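Two Arms, One Chessboard and a Stop That Came Late

January 29, 2024

The engineer who runs the chess cell at Relunia has been asked about the collision often enough that she now keeps the log open in a browser tab. She agreed to go through it for this newsletter on the condition that we left names out, hers included. The people who made the mistakes, she said, are the same people who fixed them, and she is one of them.

The task is setting up and clearing a chess set with two arms that share one small board. The pieces go back and forth between the board and a pair of open metal tins. It sounds like a toy problem, and she does not mind people saying so.

"It's a crowded job in a small space," she said. "The pieces are close together, they're different heights, and both arms want to be over the middle of the board at the same time. If your coordination is bad, you find out quickly."

In March of last year they found out. The left arm had closed on a piece and was waiting for permission to lift. The right arm was cleared to move across to its next pick. The software that hands out turns, an in-house scheduler called Cronin, believed the left arm had already backed away. The right arm drove its wrist into the left gripper and kept pushing.

"It pushed for three seconds," she said. "You can hear it on the recording. The motors change pitch. Then somebody hit the stop button, because the software never did."

Nobody was hurt. One finger mount cracked, a wrist joint had to be replaced, and the cell was down for six days. She regards the damage as minor and the three seconds as serious.

"A collision I can live with. We built these arms light so that a collision would be cheap. What I couldn't live with was that the system had a force limit and it didn't act on it. If that had been a person's hand reaching in for a dropped pawn, they would have been relying on a limit that wasn't there."

There were two faults, and she wants them kept separate because the first write-up ran them together.

The first was in the turn-taking. Each arm reports when it has left the shared area over the board. The left arm sent its report when the retreat was commanded, and the retreat was then held up by a grip check. Cronin had the message and acted on it. As far as the scheduler knew, the middle of the board was free.

The grip check itself was reasonable. Pieces do not always come up the way the plan expects. They get tipped over, or pinched at the base, and the arm is supposed to confirm its hold before it goes anywhere.
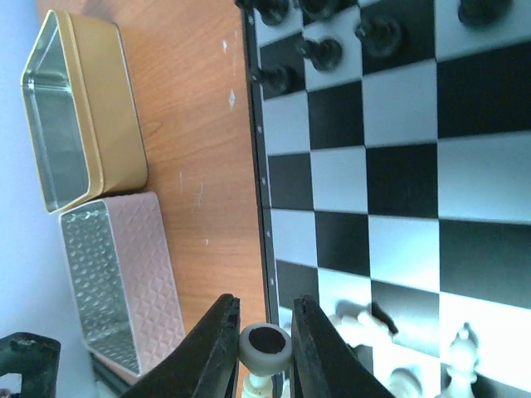
The limit that did nothing

The second fault took longer to find. The force limit was set in a configuration file, and the file was correct. The team checked it on the first day and moved on. On the fourth day a technician read the value back from the motor controllers themselves and got a different number.

"The controllers had been swapped over the winter," she said. "The new ones came up with their factory setting, and our startup script wrote the limit before they were ready to accept it. The write failed. The script logged a warning and carried on. We had months of that warning in the log, every single morning, and we had all learned to scroll past it."

Asked who should have caught it, she said she should have. She had approved the swap. The checklist for new hardware asked whether the arms moved correctly, and they did. It did not ask anyone to test that they stopped.

The supplier of the safety relay, Triserex, was brought in to look over the emergency stop circuit. That part had worked as designed. The button cut power to both arms when it was pressed. Their one recommendation was a second button on the other side of the cell, and it was fitted that week.

What changed

The clearance report now comes from measured joint positions. An arm is out of the shared area when its encoders say it is out, and a planned move counts for nothing. The startup script reads every limit back after writing it and refuses to enable the motors if any value is wrong. The warning is gone because the condition that caused it is now an error.

There is also a stop test every morning. An operator runs each arm slowly into a foam block and checks that it gives up. It takes a few minutes and it is the least popular job in the room.

"People ask me if they can skip it on days when nothing has been changed," she said. "Nothing had been changed on the day of the collision either."
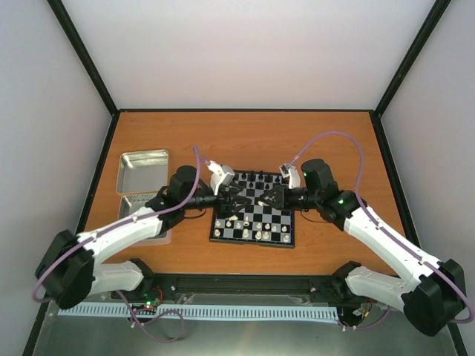

The arms still work close together. She considered splitting the board down the middle, so that neither arm could ever enter the other's half, and a sister team at the Pranska site did that on their own cell. It is safer and much slower, and it rules out handing a piece from one side to the other. For now she has kept the shared area and reduced the speed inside it.

She is less sure about the grip check. It still holds an arm in place over the board for longer than she would like, and with the other arm waiting its turn the whole cell can sit idle. One proposal is to let the arm rise a short way before checking. The objection is that a badly held piece would then fall from higher up and knock over its neighbors, and a fallen piece is what tempts people to reach in.

The rule on reaching in has been rewritten too. Both arms have to be stopped with the button first, and pausing the program does not count. She admits that the old rule said nearly the same thing and that people paused the program anyway, herself among them.

The cracked finger mount is in her desk drawer. New operators are shown it on their first morning, before the foam block test, and then they are asked to find the old warning in a printed copy of the startup log.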